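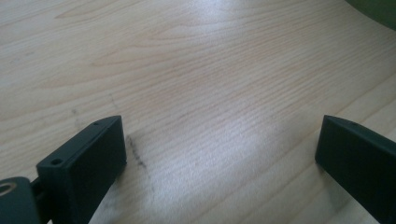

Hilirano sets order for hand-held grippers, defers arm purchase to next budget year

9 October 2020

Hilirano, the contract packing and assembly firm, has approved an equipment plan that puts hand-held gripper units ahead of any new robot arms. The plan covers three sites and runs to the end of the current budget year. A decision on arms has been moved to April, when the firm will have task recordings from its own benches to put in front of bidders.

The order went to Ultusar, which will supply the grippers in two lots. The first lot equips one bench at each site. The second is an option that Hilirano can take up or drop without penalty once the first lot has passed acceptance.

Each unit is a two-finger, parallel-opening tool with a camera mount, operated by hand. Workers use it to carry out normal bench tasks while the camera records. The unit price in the contract is $2,147, including one spare set of fingers, a charger and the mounting hardware. Software is priced separately and billed by site.

Eimear Gilmartin, who runs equipment planning at Hilirano, said the firm had first drafted a request for complete robot cells. The draft was withdrawn after the bids came back with very different assumptions about grip width, cycle time and part presentation.

"We were asking vendors to price work that we had not measured," Gilmartin said. "One bid assumed trays. Another assumed a conveyor. We use neither at those benches. The spread between the bids told us more about our request than it did about the equipment."

The replacement plan splits the spending into two stages. Stage one pays for grippers, storage, bench changes and staff time. Stage two holds money for arms, guarding and installation, and can't be released until stage one has been signed off.

Acceptance for the first lot is set at 200 complete recordings per bench. A recording counts as complete if the task is finished by the operator, the fingers stay in view throughout and the time stamps are continuous. Recordings that fail any of these checks are kept but don't count toward the total. Ultusar must replace any unit that fails on hardware grounds during acceptance, and the count for that bench resumes where it stopped.

Fingers are listed as a consumable. The contract allows either printed plastic or machined fingers, provided the screw pattern is common to all units and a finger can be changed at the bench with one hand tool. Hilirano will hold the drawings for the finger blocks and may have them made elsewhere. Gilmartin said this clause took longer to agree than the price did.

"Fingers wear, and they get dropped," she said. "If we have to send away for each pair, the bench sits. We wanted the right to make our own and we were prepared to pay a little for it."

Bench surfaces are also covered. The planning document asks each site to keep a record of the table material and finish, the height, and the position of overhead lights. Glossy tops are permitted, but the site must record a set of tasks with the lights at normal working level and a second set with them dimmed. Marks and scuffs on a table don't have to be removed before recording. Sites are told to leave benches in their ordinary working condition and to log any resurfacing, with the date, so that recordings made before and after can be told apart.

Storage turned out to be the item most often underpriced in the early drafts. The first version of the budget allowed for one drive per bench. The approved version has a shared server at each site and a second copy held at the main office. Transfer is done at shift change over a wired connection, and a unit can't be checked out again until its files have been confirmed on the server. The cost of the server hardware is carried on the information systems budget. The cost of the drives is carried on the equipment budget.

Staff time is charged at the normal bench rate. Operators work in recording sessions with a break between them, and output targets are reduced for any shift that includes a session. Supervisors had asked that the reduction be written into the plan so that it would not have to be argued shift by shift.

Support is provided by Rultix under a separate agreement. It covers calibration checks, camera replacement and repair of the opening mechanism, including pivots and bearings. Response time is three working days. Rultix will keep a loan unit at its own depot for use while a repair is under way. Damage to fingers isn't covered, and neither are cables.

The Ó Súilleabháin site will receive its units first. It has the widest range of parts of the three, from small cartons to molded caps, and two of its benches are already laid out to the new height. The other sites follow once the server there has been running for a full billing period. Each site must name a person responsible for the check-out log before delivery is released.

For stage two, bidders will be given a fixed package: bench dimensions, part lists, a sample of recordings and the measured grip widths for each task. They will be asked to price against that package only, with any departures listed on a separate sheet. Bids that leave out guarding or installation will be returned. Hilirano hasn't said how many arms it expects to buy, and the stage two figure has not been published.

The plan also contains a stop point. If acceptance isn't reached at two or more sites by the end of stage one, the second lot of grippers lapses and the arm money returns to the general equipment budget. In that case the recordings remain the property of Hilirano, and Ultusar is paid for delivered units only.

Written questions on the stage two package can be sent to the equipment planning office at Hilirano. Answers will be circulated to all registered bidders at the same time.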